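A dustpan belongs in the bedroom
Oddur Mogensen
Aug 22, 2020
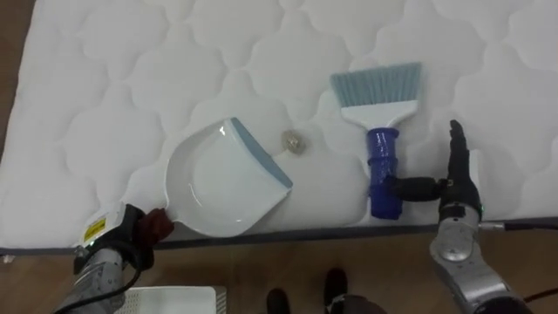
Dustpan and hand brush on a quilted mattress top.

The usual advice for debris on a bare mattress is to fetch the vacuum cleaner. I think this is wrong for most of what ends up there. Coins, foil, hair grips and buttons are hard, few in number and easy to see. A nozzle pushes them along the stitched channels or swallows them, and a swallowed coin has to be recovered from the bag.

A dustpan with a rubber lip does the job better. The lip bends into the quilting, so the gap under the edge closes when light pressure is applied. A plain plastic edge rides on the high points and lets small items pass beneath. The brush should be soft and the strokes short, made across the surface towards a pan held still. Long strokes flick things on to the floor.

Myung-ja Byun, who managed the linen store at a guest house in Dredidthorpe for 11 years, objects that a dustpan is a floor tool and carries floor dirt. The objection is fair, and the remedy is a second set. Keep it with the sheets, wash it in September and again in spring, and never lend it to the kitchen.

Vacuuming still has its place – dust and skin flakes sit in the seams, where bristles do little. I would do that afterwards, with the upholstery head, once the solid items are gone. At my house the brush takes 2 minutes and the vacuum cleaner 13, counting the time spent untangling the flex.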